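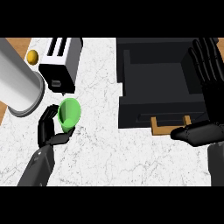 Foro > Manipulación y agarre > Jornada de puertas abiertas en Grerker: impresiones

par_motor
Estuve en la jornada de noviembre, turno de mañana. Resumo lo que apunté sobre la demo de cocina, que es lo que se preguntaba en el otro hilo.

Todo lo de manipulación bimanual se enseñó en simulación. Encimera de mármol, tostadora, vaso verde en la mano izquierda y la derecha abierta junto al aparato negro grande. El entorno se llama Climwood y lo mantienen ellos. Según el ponente, la política se entrenó con 3.450 episodios teleoperados y el control va a 30 Hz. No dieron tasa de éxito por tarea, solo una agregada que no me sirve para nada y no reproduzco.

Las manos son de dedos articulados, nada de pinza paralela. Pregunté por el modelo de contacto y la respuesta fue vaga.

tolva_b
¿Qué es el aparato negro? En la captura parece un horno sin tapa.

par_motor
No lo sé. Está abierto por arriba y tiene una ranura horizontal en el frente a modo de tirador. En la charla lo llamaron "el contenedor" y siguieron.

kp_ki_kd
Fui al turno de tarde y discrepo en lo del contacto. Explicaron que usan primitivas convexas para los dedos y malla simplificada para los objetos, con 2 ms de paso de integración. Vaga no fue la respuesta. Otra cosa es que a alguno no le convenza.

par_motor
En mi turno no se dijo nada de eso. Si hay transparencias con el paso de integración, enlázalas y corrijo el primer mensaje.

kp_ki_kd
Las transparencias no las han publicado. Lo tengo en mis notas.

junta_seca
Mi problema con estas jornadas es el de siempre. Un vaso rígido en simulación se agarra bien con casi cualquier cosa. Quiero ver el mismo agarre en hardware, con un vaso de plástico fino que se deforma, y con la mano tapándolo a la cámara. Deng por lo menos sacó el brazo a la sala el año pasado, aunque se les parase a media demo.

tolva_b
Lo de Deng era una mesa con tres piezas y la posición marcada con cinta. No es comparable.

junta_seca
Era hardware.

erre_cuadrado
Para quien no fue: la demo de la tarde incluía variar la posición inicial de los objetos. Me pareció lo más útil. Con el vaso desplazado la izquierda corregía la muñeca antes de cerrar los dedos. Con la derecha no vi tanto - se quedaba esperando cerca del soporte de madera bastante rato, y no sé si es una fase de la tarea o la política dudando.

par_motor
Eso mismo lo vi por la mañana. Pregunté y dijeron que los dos brazos comparten una sola política, sin coordinador aparte. Puede ser que en los datos el operador también parase ahí.

kp_ki_kd
Con eso sí estoy de acuerdo. Si el teleoperador espera, la política aprende a esperar.

junta_seca
¿Hay fecha para la parte física?

erre_cuadrado
La transferencia la hacen con Tallstead. Hablaron de 300 ensayos reales por tarea antes de publicar nada. Fecha, ninguna.

junta_seca
Pues cuando los tengan me paso por allí.

par_motor
Añado en el primer mensaje lo del paso de integración como "según kp_ki_kd, turno de tarde".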